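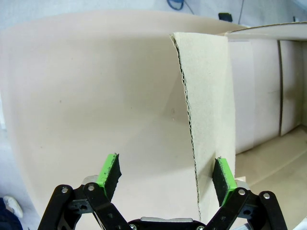
골판지 날개 잡기, 손목 카메라 루프까지 붙였습니다 (플래너 설정 질문 있음)

게시판: 조작/제어 소프트웨어
글쓴이: 골심물결

지난번에 양팔로 박스 만지는 작업 시작한다고 글 올렸는데 댓글로 도움을 정말 많이 받았습니다. 드디어 날개 잡는 부분이 쓸 만해져서 정리 겸 질문 겸 올려요. 글이 깁니다. 신나서 그래요.

구성부터 적으면 플래닝은 Sindari, 날개랑 박스 자세 추정은 Ngata, 그리퍼 쪽 힘 제어는 Badmont 드라이버를 씁니다. 로그는 전부 Nasmont로 모으고 있고요. 카메라는 손목에 하나씩, 작업대 쪽 고정 카메라 하나. 작업은 열려 있는 박스의 세워진 날개를 두 손가락 사이에 넣고, 살짝 물고, 접힘선을 축으로 돌리는 겁니다. 말로 하면 세 동작인데 석 달 걸렸네요.

처음에 제일 애먹은 게 인식이었어요. 날개를 정면에서 보면 넓은 베이지색 면이라 특징점이 거의 없습니다. 뒤에도 골판지, 옆에도 골판지, 바닥도 골판지. 분할 모델이 날개랑 뒤쪽 면을 한 덩어리로 묶어버리는 경우가 너무 많았습니다. 그래서 면은 포기하고 잘린 단면을 찾게 했어요. 골판지를 자르면 안쪽 물결이 얇고 어두운 지그재그로 드러나잖아요. 손목 카메라 거리에서는 이게 놀랄 만큼 잘 보입니다! 베이지색 바다에서 혼자 줄이 쳐져 있으니까 단면 검출기 하나만 따로 가볍게 학습시켜도 꽤 안정적으로 붙더라고요.

흐름은 이렇습니다.

1. 고정 카메라로 Ngata가 박스 자세를 대충 잡는다.
2. Sindari로 날개 위쪽 접근점까지 계획해서 이동한다.
3. 손목 카메라로 넘겨서 단면 선을 찾고, 선의 기울기와 위치를 두 손가락 가운데에 맞춘다.
4. 그리퍼를 벌린 채로 내려간다. 이때는 플래너가 빠지고 서보 루프만 돈다.
5. Badmont 힘 모드로 닫고, 양쪽 접촉이 잡히면 회전 동작으로 넘어간다.

3번 루프 지연이 14ms 나옵니다. 처음에 영상 디코딩이랑 검출을 같은 스레드에 묶어놨다가 떼어냈더니 체감이 확 달라졌어요. 전에는 날개 옆에서 좌우로 까딱까딱 흔들리다가 손가락으로 날개를 툭 치는 일이 많았는데 지금은 스윽 들어갑니다. 이거 처음 돌아간 날 혼자 박수 쳤습니다.

August 들어서 모은 로그가 2,710회이고 날개 물기 성공률이 92%입니다. 성공 기준은 "양쪽 패드 접촉이 잡히고, 들어가는 동안 박스가 기준치 이상 안 밀림"이에요. 돌리는 동작까지 합친 성공률은 아직 공개하기 부끄러운 수준이라 다음 글에...

질문은 두 가지입니다.

첫째, Sindari 충돌 환경에 날개를 어떻게 넣으세요? 저는 지금 얇은 상자 하나를 접힘선에 경첩으로 달아놨는데, 손가락이 날개에 가까이 붙는 순간 당연히 충돌로 잡혀서 4번 직전에 허용 쌍 목록을 통째로 갈아 끼웁니다. 돌아가긴 하는데 볼 때마다 찜찜해요.

둘째, 3번에서 4번 넘어가는 순간 제어권 전환이 거칠어요. 속도가 한 번 뚝 끊깁니다. 플래너 궤적 끝을 정지 상태로 두지 말고 서보로 이어받게 하고 싶은데 해보신 분 계신가요?

---

댓글 1
작성자: 경첩모델애호가

우와 단면 검출 아이디어 좋네요. 저희는 날개 모서리를 깊이 영상으로 찾다가 망했습니다. 얇은 판은 옆에서 보면 깊이 값이 배경이랑 섞여서 모서리가 흐물흐물해지더라고요.

첫 번째 질문은 허용 쌍을 갈아 끼우지 마시고 날개 물체를 두 개로 쪼개 보세요. 손가락이 들어갈 위쪽 띠, 나머지 아래쪽 판. 위쪽 띠만 손가락 링크랑 접촉 허용으로 처음부터 등록하면 전환 시점이 필요 없습니다. 손가락이 너무 깊이 들어가면 아래쪽 판이 충돌로 잡아주니까 안전장치도 되고요. 띠 높이는 패드 길이에 맞추면 됩니다.

---

댓글 2
작성자: 밤샘튜닝

경첩 모델 자체에 반대합니다 ㅎㅎ

골판지는 경첩이 아니에요. 접힘선이 한 번 접힌 놈이랑 새 놈이랑 복원력이 완전히 다르고, 날개가 휘어 있으면 축도 직선이 아닙니다. 플래너 안에 날개를 정교하게 넣을수록 모델을 믿게 되고, 믿는 만큼 실물에서 배신당해요. 저는 충돌 환경에 박스 몸통만 넣고 날개는 아예 뺍니다. 접근은 넉넉하게 위에서, 그다음은 전부 서보랑 힘 제어로 처리합니다. 로그가 2,710회나 있으면 차라리 그걸로 접촉 구간 정책을 학습하는 쪽이 낫지 않나요?

---

댓글 3
작성자: 경첩모델애호가

날개를 빼면 팔뚝이 날개를 밀고 지나가는 경로가 나오잖아요. 한쪽 팔만 쓸 때야 괜찮은데 양팔이면 반대쪽 팔 경로에서 무조건 사고 납니다. 저도 겪었어요. 오른팔이 대기 자세로 빠지면서 팔꿈치로 날개를 눕혀버렸고 왼팔은 허공을 물었습니다.

정교하게 넣자는 얘기가 아니라 부피는 잡아두자는 얘기예요.

---

댓글 4
작성자: 밤샘튜닝

음 양팔이면 인정. 그럼 부풀린 덩어리로 넣되 접힘각 추정 같은 건 하지 말자, 정도로 타협하겠습니다.

---

댓글 5
작성자: 느린루프

두 번째 질문에 답 달아요. 저도 Sindari 쓰는데 궤적 끝 속도를 0이 아닌 값으로 줄 수 있습니다. 문서에서 잘 안 보이는 데 있어요. 목표 상태에 관절 속도를 같이 넣으면 되고, 대신 시간 매개변수화를 나중에 다시 돌리면 그 값이 덮어써지니까 후처리 순서를 확인하세요. 저는 이거 모르고 하루 날렸습니다.

그리고 서보 쪽은 켜지는 순간의 명령 초기값을 측정 속도로 두지 말고 마지막 명령 속도로 두세요. 측정값은 한 박자 늦어서, 그걸로 시작하면 뚝 끊기는 느낌이 그대로 납니다. 전환 구간에서 양쪽 명령을 섞는 것도 해봤는데 디버깅이 지옥이었어요. 섞지 않고 초기값만 맞추는 걸로 충분했습니다.

하나 여쭤볼게요. 14ms가 카메라 노출부터 관절 명령까지인가요, 영상 도착부터인가요? 둘 차이가 꽤 크거든요.

---

댓글 6
작성자: 골심물결 (글쓴이)

다들 감사합니다!! 하나씩 답할게요.

지연은 영상이 프로세스에 도착한 시점부터 명령 내보내는 시점까지입니다. 노출이랑 전송은 빠져 있어요. 제가 본문에 안 써놨네요. 전체 지연은 재보고 다시 적겠습니다.

날개 두 개로 쪼개는 건 바로 적용했습니다. 설정 파일에서 전환 코드가 통째로 사라지니까 속이 다 시원해요. 지금은 위쪽 띠는 손가락 링크만 허용, 아래쪽 판은 전부 금지, 박스 몸통은 조금 부풀려서 금지로 해놨습니다. 그런데 그러고 나니 다른 문제가 보이더라고요. 뒷날개 바로 앞으로 내려가는 자세에서 그리퍼 몸통이 앞벽 뒤로 들어가는데, 부풀린 앞벽이랑 그리퍼 충돌 모델이 서로 닿아서 계획이 자꾸 실패합니다. 실물은 여유가 있는데요.

왼팔이 박스 뒤쪽으로 내려간 상태입니다. 손가락이 앞벽 바로 뒤에 와 있어서, 부풀림을 박스 전체에 똑같이 주면 들어갈 자리가 사라져요.
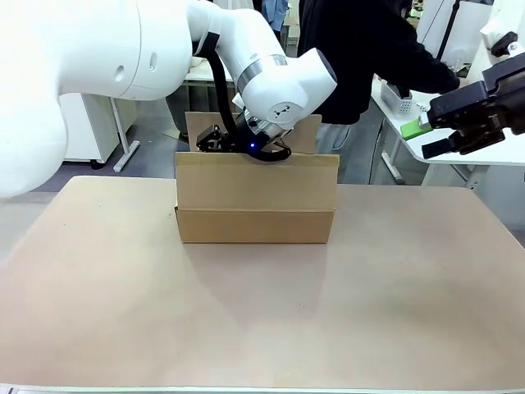 댓글 7
작성자: 경첩모델애호가

아 이러면 벽마다 여유값을 따로 줘야죠. 박스를 통짜 메시로 넣으셨나 본데, 벽 네 개랑 바닥을 각각 판으로 넣고 판마다 여유를 다르게 주면 됩니다. 앞벽은 바깥쪽으로만 부풀리고 안쪽은 실측 두께로. Sindari는 여유값이 물체 단위라서 물체를 나누는 수밖에 없어요.

그리고 그리퍼 충돌 모델도 한번 보세요. Badmont 패키지에 들어 있는 기본 모델이 링크 전체를 볼록 껍질 하나로 감싸고 있을 겁니다. 손가락 벌린 상태면 사이 빈 공간까지 꽉 찬 덩어리로 취급돼요. 손가락, 링크, 몸통으로 나누면 숨통이 확 트입니다.

---

댓글 8
작성자: 골심물결 (글쓴이)

헐 정말 볼록 껍질 하나네요. 시각화를 메시로만 켜놓고 충돌 모델은 한 번도 안 띄워봤습니다. 띄워보니까 거대한 감자가 손목에 달려 있어요. 지금까지 이걸로 어떻게 날개 사이에 들어간 건지... 4번에서 플래너가 빠지니까 감자인 줄 몰랐던 거군요.

---

댓글 9
작성자: 느린루프

감자 ㅋㅋㅋㅋ

나눌 때 팁 하나만요. 손가락 끝 패드 부분은 별도 물체로 두고 이름도 따로 주세요. 나중에 접촉 허용을 패드에만 걸 수 있어서 위쪽 띠 규칙이 더 깔끔해집니다. 금속 링크가 날개에 닿는 건 여전히 막고 싶을 테니까요.

---

댓글 10
작성자: 라벨러의눈

인식 쪽에 태클 좀 걸겠습니다. 단면 검출이 잘 되는 건 단면이 카메라를 향할 때 얘기 아닌가요? 날개 방향에 따라 단면이 완전히 옆으로 누우면 물결이 안 보일 텐데요. 골 방향도 문제예요. 골과 나란하게 잘린 쪽은 물결무늬가 안 나옵니다. 테이프 붙은 모서리도 그렇고요. 92%라는 숫자가 단면이 잘 보이는 배치에서만 나온 거면 조건을 같이 적어주셔야 다른 분들이 비교할 수 있을 것 같습니다.

시비 거는 건 아니고 저도 같은 걸 하다가 골 방향에서 막힌 적이 있어서요.

---

댓글 11
작성자: 골심물결 (글쓴이)

좋은 지적이에요. 맞습니다, 지금 데이터는 박스를 놓는 각도가 꽤 제한돼 있고 뒷날개 비중이 높습니다. Nasmont에서 박스 방향별로 나눠보니 옆날개는 확실히 떨어져요. 본문 성공률 옆에 조건을 추가해 두겠습니다.

골 방향은 이렇게 하려고 해요. 물결이 보이면 물결로, 안 보이면 위쪽 모서리의 밝기 차이로 선을 잡고, 둘 다 신뢰도가 낮으면 손목을 조금 돌려서 다시 봅니다. 마지막 게 제일 효과가 좋을 것 같은데 아직 구현은 반쯤. 다시 보기 자세를 플래너한테 맡길지 미리 정해둘지 고민입니다.

---

댓글 12
작성자: 밤샘튜닝

미리 정해두세요. 후보 자세 5개쯤 깔아놓고 순서대로 시도하는 게 제일 튼튼합니다. 시점 최적화는 재미는 있는데, 저는 거기 빠졌다가 본 작업을 한 달 동안 못 했어요.

---

댓글 13
작성자: 라벨러의눈

저는 반대로 시점 점수를 조금이라도 계산하는 쪽이요. 고정 목록은 반대쪽 팔이 시야를 가리는 걸 모릅니다. 후보는 고정하되 순서만 점수로 바꾸면 둘 다 챙길 수 있어요. Ngata가 내놓는 박스 자세에 공분산이 붙어 있으니까, 제일 불확실한 방향에 수직으로 보는 후보를 앞으로 당기면 됩니다. 코드 몇 줄이면 돼요.

---

댓글 14
작성자: 밤샘튜닝

순서만 바꾸는 건 찬성. 몇 줄이라는 말은 못 믿겠음.

---

댓글 15
작성자: 새내기서보

눈팅하다가 질문드려요! 5번 단계에서 Badmont 힘 모드로 닫을 때 골판지가 눌리지는 않나요? 저는 위치 제어로 닫고 있는데 너무 살살 잡으면 미끄러지고 세게 잡으면 자국이 남아요. 그리고 접촉 판정은 전류로 하시나요?

---

댓글 16
작성자: 골심물결 (글쓴이)

눌려요 ㅎㅎ 처음 목표 힘은 지금 생각하면 말도 안 되게 높았습니다. 지금은 두 단계로 닫아요. 먼저 아주 낮은 힘으로 닿을 때까지 닫고, 그 시점의 손가락 간격을 기록합니다. 그다음에 목표 힘까지 올리면서 간격이 얼마나 더 줄어드는지를 봐요. 조금 줄면 골판지를 제대로 문 거고, 거의 끝까지 줄면 날개 끝만 걸쳤다가 빠진 겁니다. 이 판정 하나로 "물었다고 착각하고 돌리기"가 많이 줄었습니다.

접촉은 전류랑 손가락 속도를 같이 봅니다. 전류만 보면 마찰 때문에 출발할 때 튀는 걸 접촉으로 오해하더라고요. 출발 직후 구간은 무시하게 해두시면 편해요.

위치 제어를 꼭 쓰셔야 하면 간격 목표를 골판지 두께보다 아주 조금만 작게 주고, 명령이 아니라 측정 간격을 보고 판정하세요.

---

댓글 17
작성자: 새내기서보

두 단계 닫기 바로 따라 해보겠습니다 감사합니다!!

---

댓글 18
작성자: 느린루프

Nasmont 쓰시는 분들께 곁다리로. 손목 영상이랑 관절 상태 시간 맞출 때 수신 시각 말고 장치 시각으로 기록하는 옵션을 켜세요. 기본값이 수신 시각이라 부하가 걸리면 영상만 뒤로 밀립니다. 학습용으로 쓸 생각이면 처음부터 켜놔야 해요. 나중에 보정하는 스크립트가 있긴 한데 드문드문 빠진 프레임은 못 살립니다.

---

댓글 19
작성자: 골심물결 (글쓴이)

...수신 시각으로 기록돼 있네요. 2,710회 전부. 보정 스크립트 위치 좀 알려주세요 ㅠㅠ

---

댓글 20
작성자: 느린루프

쪽지 드렸어요. 원본은 복사해 두고 돌리세요. 덮어쓰기가 기본입니다.

---

댓글 21
작성자: 골심물결 (글쓴이)

중간 보고입니다! 그리퍼 충돌 모델을 몸통, 좌우 링크, 좌우 손가락, 좌우 패드로 나누고 박스는 판으로 쪼갰습니다. 앞벽 바깥쪽만 부풀렸고요. 뒷날개 앞으로 내려가는 계획이 이제 거의 한 번에 나옵니다. 계획이 실패하면 시드를 바꿔가며 재시도하던 코드가 있었는데 지워도 될 것 같아요.

끝 속도 이어받기도 넣었습니다. 후처리에서 덮어써지는 것도 말씀하신 그대로였어요. 순서를 바꾸니까 끊김이 사라졌는데, 대신 서보가 이어받은 직후에 살짝 지나쳤다가 돌아옵니다. 이득을 낮추면 없어지지만 그러면 정렬이 느려지고요. 끝 속도를 더 줄여볼지 이득을 구간별로 바꿔볼지 월요일에 둘 다 돌려볼 생각입니다.

---

댓글 22
작성자: 느린루프

끝 속도부터요. 이득 스케줄링은 한번 넣으면 뺄 수가 없습니다.

---

댓글 23
작성자: 경첩모델애호가

돌리는 동작 글도 기다리고 있을게요. 축 추정을 손목 힘으로 하시는지 영상으로 하시는지가 제일 궁금합니다. 설정 파일 공개 가능하시면 충돌 모델 나눈 것만이라도 올려주세요. 감자 쓰고 있는 분들 많을 거예요.

---

댓글 24
작성자: 골심물결 (글쓴이)

축은 지금 영상으로 초깃값을 잡고 돌리면서 힘으로 고치는 식인데, 밤샘튜닝님 말씀대로 휜 날개에서 많이 틀립니다. 충돌 모델은 이름만 정리해서 자료실에 올려둘게요. 패드 치수는 각자 쓰는 걸로 바꾸셔야 합니다.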